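Keeping filament dry and prints stuck down
Posted December 16, 2019 by Josphat Ndung'u

Most of the failed prints I get asked to look at come down to damp filament or a dirty bed. Both are cheap to sort out.

Store opened spools in a lidded cereal tub with a bag of silica gel. Write the date on the lid. PLA that snaps when you bend it, or crackles as it leaves the nozzle, wants drying before you use it again. Nylon needs the tub every time, even overnight.

Wipe the bed with isopropyl alcohol before each job and keep your fingers off it afterwards. Once a month, take the plate off and wash it with washing-up liquid and warm water. Rinse well.
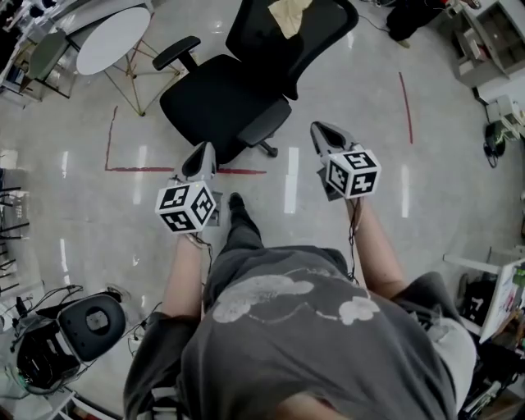

Hand-held grippers with marker cubes, one in each hand.

If the first layer still lifts at the corners, level the bed again while it is hot. Add a brim to anything long and thin. A smear of glue stick helps on glass, but use less than you think.

For toys and other small parts, sand any edge a child might catch a finger on. Start with a coarse paper and finish with a fine one, used wet. Don't give printed parts to under-threes.

Let the plate cool before you pull a print off. Small pieces often come free by themselves. For stubborn ones, slide a thin scraper in flat from one corner, with your other hand kept behind the blade.

Filed under: Workshop, 3D printing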